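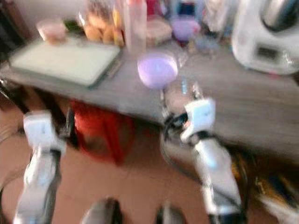 Home Cooking from Scratch, Lemeck Adult Learning
Handout 4: The worktop before, during and after

Last time was knives, and I know a few of you are still getting used to the claw grip (keep at it, it does come). This session is the one people expect to be dull, and it's my favourite of the whole course. We're looking at the worktop: what lives on it, what gets to come forward when you cook, and where it all goes afterwards. Bring this sheet with you, plus a pencil, and if you've done the homework from Handout 3 bring your drawing of your own kitchen too. Rough is fine. Mine looks like a treasure map.

We're in the Rirkberg kitchen again, the one with the long grey counter. Doors open at half past six and I'd like us to have our hands washed and aprons on by quarter to.

1. Front and back

I think of any worktop as having a front and a back. The front is where you work. The back, along the wall, is where things wait. That's the entire theory, and if you only remember one bit of this handout I'd be happy with that one.

Most of us cook badly on a crowded worktop because the two have got muddled. The bread comes out at breakfast and gets put down wherever there's a gap, the bottle of something lands next to it, somebody unpacks half the shopping, and by teatime you're chopping an onion on a patch the size of a paperback. I did this for years in my flat in Stuvon. I used to balance the board on the hob (please don't).

So, before any cooking:

Push everything that isn't for this meal to the back. Bag of rolls, drinks bottle, tubs with lids, all of it, in one row along the wall. It doesn't have to be pretty.
Wipe the front.
Put your board down.
Put one bowl beside it.

Then stop and look. If you can lay both forearms flat on the front without touching anything but the board and the bowl, you've got enough room for nearly every recipe on this course.

2. The board

A big board makes people nervous because it seems to eat the space. I'd still go for the biggest one your sink can cope with! On a small board the chopped food spills off on one side while you're trying to cut on the other, so you end up using the worktop anyway, just less cleanly. The large pale green one we use at Rirkberg takes up much of the left side of the counter and I wouldn't swap it.

Lay it flat and check for wobble by pressing each corner. If it rocks, fold a damp tea towel underneath. As for the angle, I don't mind whether it's square to the edge or turned a little. Quite a lot of people find a slight turn kinder on the wrist, and if that's you, leave it turned. Anyone who straightens your board for you in class is to be told off, including me.

Where does the knife go when you aren't holding it? Flat on the board or just alongside it, blade facing away from you, handle well in from the front edge. Never in the bowl, never under a cloth and never, ever in a sink of soapy water.

3. The bowl in front

We have purple bowls at Rirkberg, a lighter one and a darker one, and in this session I want you to use them for different jobs. The lavender one sits at the front, close to you, and takes whatever you've just cut. The deeper violet one stays back with the other things until you need it.

Why bother? Well, try it the other way round. Put your working bowl at the back and chop a couple of carrots, and you'll be leaning over the board with a handful of wet carrot every minute or so, dropping bits on the way. Keep it near and you can scrape straight in.

A few notes from previous groups:

Left-handers may want the whole arrangement flipped, bowl on the left, board on the right. Just do it, there's no need to ask.
If the bowl slides, same trick as the board, damp cloth.
Peelings want their own container. A spare tub is perfect. Please don't mix them in with the good stuff and plan to pick them out later — you won't.
Glasses and clear cups are the thing most often knocked over in class. They're hard to spot when you're busy. If you've got a drink on the go, put it at the back or over on the side.

4. Lids, tubs and the great stacking problem

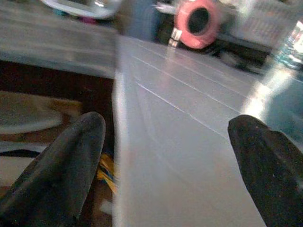

Plastic containers are wonderful and I own far too many. The trouble starts when they're left about on the worktop "for now". A tub with its lid on looks like a nice flat surface, so something gets put on top of it, and then something else, and the thing you want is always in the one at the bottom.

My rule for class is that a lidded container on the worktop has nothing on top of it. At home you can be looser about it. In the fridge stack as high as you like, provided the same shapes go together and the heaviest is at the bottom.

Have a good look at your lids while you're at it. Anything with ridges or a groove collects grease, and a quick wipe with a flat cloth slides straight over the top of it. Use an old soft toothbrush and a drop of washing-up liquid, go along the lines and not across them, rinse, then stand the lid on its edge to dry. If you put a damp lid away flat it'll smell of last week's curry. We'll do this together in the second half, and yes, everybody does moan at first and then gets oddly keen.

If you're buying new, take your time. The Venter shop near the bus station lets you open the boxes and try the lids, and I'd always try a lid. Press down on one corner and see if the opposite one pops up. If it does, put it back on the shelf.

Label with masking tape and a marker: what's in it and the month. "March, lentil" is plenty. I once kept a tub of mystery brown for so long that I moved house with it.

5. The back row

Now for the things waiting along the wall. I like to sort them by how often I touch them, with the most-used nearest to my working hand. Here are the usual suspects and what I'd do with them.

Bread and rolls. Keep them in their bag, closed, well away from the hob and the sink. Don't put anything against a bag of soft rolls unless you like flat rolls.

Tall bottles. Right at the back, against the wall, always upright. A tall bottle at the front of a worktop will go over sooner or later, and it will take something with it.

Small cups and jars. Lovely for salt, a pinch of spice, a squeezed lemon. Tuck them just beyond the top corner of the board, where you can reach them but your elbow can't.

Plates and shallow dishes. Only out if you're about to serve, or if you're using one to rest cooked food on. Otherwise back in the cupboard.

Big appliances. At one end, out of the working stretch. Our white one at Rirkberg stands at the far right of the counter and stays there, and you bring the food to it. Make sure you can see the front of yours from where you chop. If you need to pull it forward to use it, do that before you start and not with sticky hands.

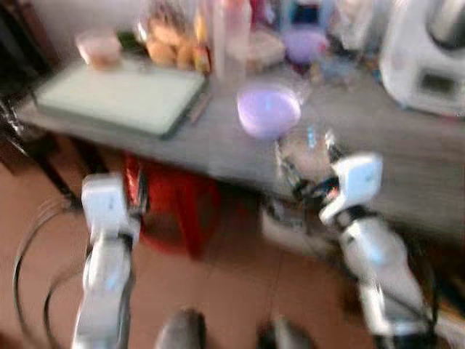

6. Practice

We'll work in pairs, so 2 to a stretch of counter. Allow 30 minutes for the lot, and I'll call out when you're halfway.

Part one. Start with the counter as you find it. Without talking (this is harder than it sounds) one of you sets up front and back. The other watches and writes down every item that gets moved more than once. Then swap over.

Part two. Make the chopped salad from Handout 2, using only the board, one knife and the two bowls. Peelings in a tub. Every time you have to shift something out of the way to carry on, make a mark on your sheet. My own record for this salad is 21 marks, set in my first year of teaching with a full group watching, so there's no shame whatever you get.

Part three. Have a look at your marks and see what caused them. Move one thing, just the one, and tell your partner why you chose it. If there's time, chop a bit more and see if it helped.

7. Clearing down

Same order every time, and then you can do it when you're tired:

Knife first. Wash it, dry it, put it away.
Food into tubs, lids on, labelled.
Peelings out.
Bowls and board to the sink. Wash the board on both faces, even if you only used one.
Wipe the front of the counter, then lift the back row along bit by bit and wipe under that as well.
Dry cloth over everything.
Board stood up on its long edge to dry, with air on both sides.

At home I leave the front clear overnight. There's nothing nicer to come down to at seven in the morning, and the kettle seems to boil quicker, though I can't prove that one.

For next time

Pick one meal you cook often and set up for it using the front and back idea. Mark your moves as we did in class and bring the sheet along. If your worktop is truly tiny, use the table and do it there, or put a second board over half the sink (check it's steady first).

Read the two pages on stock in the blue folder. Bring a tub with a lid that fits, a clean tea towel and whatever odds and ends of veg you've got — floppy carrots very welcome.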